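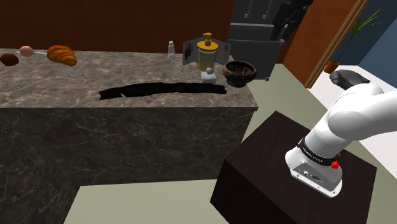 *A simulated kitchen at the Wirside lab, with the arm on its pedestal beside the marble island.*

The first thing Melaniia Semeniuk did when I came through the door at Wirside was offer me a pastry, and the second was to show me one I couldn't eat. The real ones were on a paper plate by the coffee machine. The other was up on a screen the width of a dining table, a glossy golden-orange croissant lying toward the back of a marble countertop in a kitchen that has never had a roof or a utility bill.

I had driven up to Motton for the spring open day, expecting (I suppose we all do) a big hall full of machinery and a rope to stand behind. There is one real arm in the building, and I did get to see it before lunch. But most of what goes on at Wirside goes on inside computers, in rooms that get built in the morning and thrown out by supper, and Melaniia had decided that the public ought to see that part too, even if it meant a lot of people standing around in their coats looking at a monitor.

There were 74 of us signed up for the morning session, which filled the downstairs room and a good bit of the hallway. I ended up near the front next to a retired school bus driver and her grandson, who had brought a notebook and used it more than I used mine.

"So this is a kitchen," Melaniia began, and got a laugh, and then waited a moment because she hadn't meant it as a joke. What she wanted us to think about was how much we already knew just from glancing at it. We knew the egg would roll if you bumped it. We knew that the thin silver utensil lying by the egg was going to be a nuisance to anybody reaching for either one. We knew that the little cabinet on the counter had its doors standing open and that a careless elbow would catch one of them. A robot starts out knowing none of that, and she and her group spend their days arranging for it to find out somewhere that nothing gets broken.

The arm in the simulation is a white one with smooth, rounded links, mounted on a nearly black pedestal just off the corner of the island, and the lettering on the band at its base looks to read FRANKA EMIKA. Its black gripper was up and out to the side when she put the picture on the screen, pointing over toward the doorway, and the grandson wanted to know what it was looking at. Melaniia explained very kindly that it wasn't looking at anything, that the arm is given a starting pose and this was one of them, and that some of the poses she gets are a good deal sillier.

Then somebody asked about the hole. I was glad, since I'd been wondering myself. Set into the top of that handsome counter is a long black opening with edges that look a bit chewed, and a man at the back who turned out to install countertops for a living wanted very much to know who had cut it. Yaroslav Prokopenko put his hand up from beside the projector. He builds the rooms, or rather he writes the program that builds them, which his team calls Urnoris after a river in a story his mother used to tell. Urnoris picks the stone and the wall colors, decides where the door goes, and sets out the food and the dishes, and it has opinions of its own about all of it. The dark reddish-brown wall was its choice. So was the steel-blue one past the doorway, and the potted plant with the long, thin leaves, which I have to say I liked very much and would happily have in my own front hall.

Yaroslav told us he used to fix every oddity by hand. He'd stay late straightening things and patching surfaces, and after a month or so of that he noticed that the arm trained in his tidy rooms did poorly in the rooms he hadn't gotten to yet. So these days a good many oddities stay in. The countertop man said he would still like a word with whoever did the cutout, and Yaroslav said he'd pass that along to Urnoris.

For the demonstration they ran a batch of 175 rooms while we drank our coffee. The job was the same in every one: pick up the pump dispenser, which in our kitchen had a yellowish-green body and a shiny gold pump head, and put it down by the round brown bowl. That sounds like nothing. I do it every night after the dishes. But the dispenser in our room was right at the open cabinet, with a small white-and-grey object something like a salt shaker directly in front of it, and coming at it with a gripper is a little like getting a jar off a crowded pantry shelf while wearing oven mitts. Melaniia let us call out what we would do first. Move the shaker! Close the doors! Go over the top! The bus driver said you'd pull the dispenser up and out and never mind the rest, and she said it with such authority that several people changed their votes.

A full overnight run at Wirside is 1000 rooms, and the results come out as a long table that Melaniia reads with her breakfast. She looks at the failures first and goes back to watch them one at a time, which is the part of the work she's fondest of. I asked her whether it ever got tedious and she thought about it for longer than I expected. Some mornings, she said. Then a bowl goes sailing off a counter and she's cheerful until noon.

After that we trooped over to the Hrynyshyn Room, named for the family that used to run a shoe warehouse in the building, to see the real arm. We went in 2 groups on account of the narrow stairs. It moved a plastic cup from one end of a workbench to the other, slowly, and the whole room applauded as if it had played the piano. The grandson asked if it could do the croissant. Yaroslav went and got one off the paper plate.

The next open day at Motton is in April, and you do need to sign up ahead. Park on the side street by the loading dock, and if you want a pastry, come early.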